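**Gustmont Press Sling**, made for photographers who cover marches, rallies and other street news on foot.

The Press Sling is a one-shoulder bag for a camera body and two lenses, or a body with a lens attached and a flash. It sits flat against the back while you walk and swings to the front when you need to change something. It closes with a zipper and a side-release buckle. There is no hook and loop on the main opening, so it opens quietly during speeches and vigils.

## Details

- Inside height: 425 mm
- Strap width at the shoulder: 70 mm
- Strap length: adjustable, with a 28 mm buckle
- Outer fabric: coated nylon
- Colors: black, gray, dark green
- Dividers: three, padded, removable

The front pocket takes a notebook, two pens and a phone. A clear window on the strap holds a press card up to 116 mm long. The window faces outward in both carrying positions and can be covered with the attached flap. The card slides in from the side, so a lanyard card has to come off its clip first.

A small mesh pocket under the lid has eight slots for memory cards. We sew four of them with a red edge and four with a plain edge. Most people keep used cards on the red side.

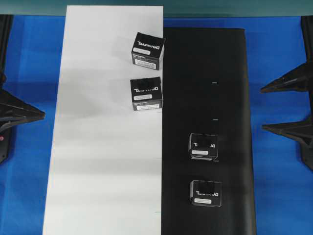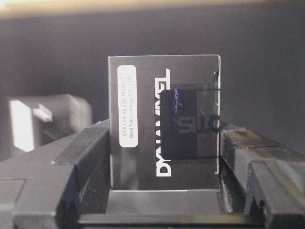 *First: DYNAMIXEL boxes on a white board and a black board. Second: a small black box with a white label, held upright.*

## Wearing it in a crowd

Wear the sling under the camera strap, not over it. With the buckle on the chest, the bag can be dropped with one hand if it gets caught on a fence or a barricade. Pull the loose end of the strap through both keepers before you go out.

The bag is water resistant. It will handle a shower, but for steady rain use the cover, which is stored in the bottom pocket. Let the cover dry before you pack it away again.

The sling gives no protection against impact beyond normal padding. It is not body armor and should not be bought as a substitute for a vest or a helmet.

## Which version to order

**Press Sling Nogueira** is the standard bag described on this page.

**Press Sling Asusov** has the same body with a deeper main section for a longer zoom. The dividers are different and can't be swapped between the two.

Both versions can be ordered with the strap set up for the left or right shoulder. If you don't choose, we send right.

## Repairs and returns

Buckles, keepers and rain covers are sold separately. For torn seams or a broken zipper, send the bag to our workshop in Grakthorpe. Please empty it first and check the card slots. Repairs that arrive by Friday are looked at the following week.

Unused bags can be returned with the tags on. Bags with a name or agency printed on the flap can't be returned unless there is a fault.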